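Laying Out a Wall of Mixed-Pattern Square Panels

Scope

This page covers planning and hanging square printed panels on an interior wall when the panels carry different motifs in a single color. It applies to paper-faced board and to self-adhesive sheets. It does not cover ceramic tile, which needs joint spacing and a different adhesive schedule. It also assumes a flat wall. If a straightedge shows a gap of more than 1/8 inch anywhere, skim the wall first and let it cure.

The worked figures are for a wall 118 inches wide and 96 inches high, with 16-inch panels butted edge to edge. The bottom 16 inches are taken by a horizontal border strip, leaving 80 inches, or five rows, for the panels.

Tools and materials

Tape measure, 48-inch level, chalk line or laser
Utility knife with fresh blades
Steel straightedge longer than one panel
Plastic smoother or felt-edged squeegee
Primer suitable for the wall surface
Panel adhesive, if the panels are not self-adhesive
Low-tack tape
Pencil, graph paper

1. Measure the panels, then the wall

Nominal size is not actual size. Take five panels from different packs and measure both directions. Cut sheets from Akwood and Ouellet have both come out 1/32 inch under nominal on one side in my stock, which adds up to 1/4 inch across eight columns. If the panels vary, sort them and keep one size per row.

Measure the wall width at the floor, at mid-height and at the ceiling. Use the smallest figure for the layout and deal with the difference in the corner cuts.

2. Find the column start

Divide the wall width by the panel width. 118 divided by 16 gives seven full panels with 6 inches over. Centering a panel on the wall's midpoint splits the remainder into a 3-inch strip at each end. That is too narrow: most motifs are unreadable at 3 inches, and a strip that thin tends to lift.

Shift the layout by half a panel so that a seam falls on the midpoint. There are now six full panels, 96 inches, with 22 inches remaining, and each end column is 11 inches wide. As a rule, any end column under one third of a panel calls for the half-panel shift.

Mark the midpoint at the top and the bottom and snap a plumb line between the marks. Do not use the corner as a reference. Corners are rarely plumb.

3. Set the baseline

Find the lowest point of the floor along the wall. From there, measure up 16 inches for the border and run a level line the full width. All rows are built up from this line. The border goes on last and is scribed to the floor.

If the ceiling runs out of level by more than 1/4 inch, cut the top row to fit and hide the variation there. Printed grids show it more than scattered motifs do, so keep grids out of the top row if you can.

4. Count

Eight columns by five rows is 40 panels. The end columns are cut from full panels, and the 5-inch offcuts are too small to use at the opposite end, so no saving is available. Order extra for miscuts. The wall in this example was done with 2 spares and used one. Ten percent is the safer allowance if the supplier does not guarantee the same print run on a reorder.

Gray inks are the worst case for reorders. A small change in the black mix shifts the whole panel toward blue or brown, and the change is obvious under side light even when two loose panels look identical on a bench.

5. Sort the motifs by weight

Sort by how dark each panel reads from across the room. The name of the motif matters very little. Three groups are usually enough:

Heavy: solid blotches, large dots, thick crosshatching
Medium: diamond grids, stars in frames, concentric circles made of dots
Light: thin lines, open dotted grids

To sort, stand the panels against a wall, step back 10 feet and squint. Panels that go gray evenly are light or medium. Panels that still show a distinct shape are heavy. Photographing the set and blurring the photo gives the same result and leaves a record.

6. Draw the map

Use graph paper, one square per panel, and write H, M or L in each square before assigning any motif. Working rules:

No two heavy panels share an edge. Touching at a corner is acceptable.
No row or column is all one weight.
A directional motif, such as a diagonal grid, is rotated only if it has no obvious top.
Heavy panels are kept out of the cut end columns, where a sliced blotch looks like a stain.

Then assign motifs. Where the pattern turns a corner, treat both walls as one strip and carry the map through. The corner is the place where two identical panels most often end up side by side, and it is missed when each wall is drawn on its own sheet. A border of wavy or looped lines at floor level helps here – it gives the eye one continuous run below the squares. 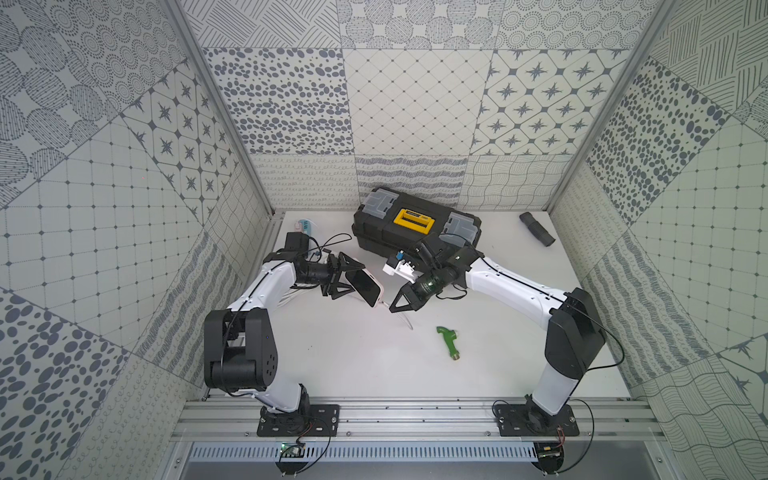
Samah Shawky wrote in to disagree with the edge rule: I've hung four of these and I let heavy panels touch in pairs, once or twice per wall. With strict separation you get a checkerboard, and a checkerboard is easier to spot than a clump. I'd also draw the map for the door side first, because that's the wall people look at while they're sitting down.

The point about checkerboards is fair. It shows up mainly when heavy panels make up more than a third of the set. Below that proportion I would still keep them apart. Above it, allow pairs, but keep the pairs at different heights.

7. Dry-fit

Number the back of each panel by row and column, with an arrow for up. Lay the full set on the floor in order, or tape one row at a time to the wall if there is no floor space. Leave it overnight. Swap anything that bothers you in the morning, and change the map and the number on the panel at the same time.

8. Prime and hang

Prime the wall and wait out the full drying time on the can. Start at the intersection of the plumb line and the baseline. Hang the two panels on either side of the center seam first, then work outward along the bottom row. Check level after every second panel. Errors of 1/16 inch are corrected at once – they cannot be spread over later panels without visible steps.

Smooth from the center of the panel to the edges. Press the seams by hand and do not overlap them. Self-adhesive sheets can be lifted and reset once within the first few minutes; after that the face will stretch. For board, follow the open time on the adhesive. Allico's general-purpose tube skins over quickly in August heat, so spread it for one panel only.

Complete each row before starting the next. Leave the end columns until all full panels are up.

9. Cut the end columns

Measure each end panel separately, top and bottom. Transfer both measurements to the panel face, join them with the straightedge and cut in several light passes. Cut from the printed side. At an inside corner, cut 1/16 inch short and let the adjoining wall's panel cover the gap.

10. Fit the border

Hold the strip to the bottom edge of the first row, scribe the floor line onto it and trim. Joints in the border should not line up with panel seams. Offset them by at least 4 inches.

Troubleshooting

Seams opening after a week: panels were hung before they reached room humidity. Unpack them 48 hours ahead next time. Gaps under 1/32 inch can be touched in with a matching gray pencil.

Bubbles: prick at the edge of a printed line and press toward the hole.

Rows drifting upward to one side: the baseline was taken from the floor at both ends. Remove back to the last level row.

Two identical panels adjacent after hanging: replace the one farther from the center with a spare of the same weight.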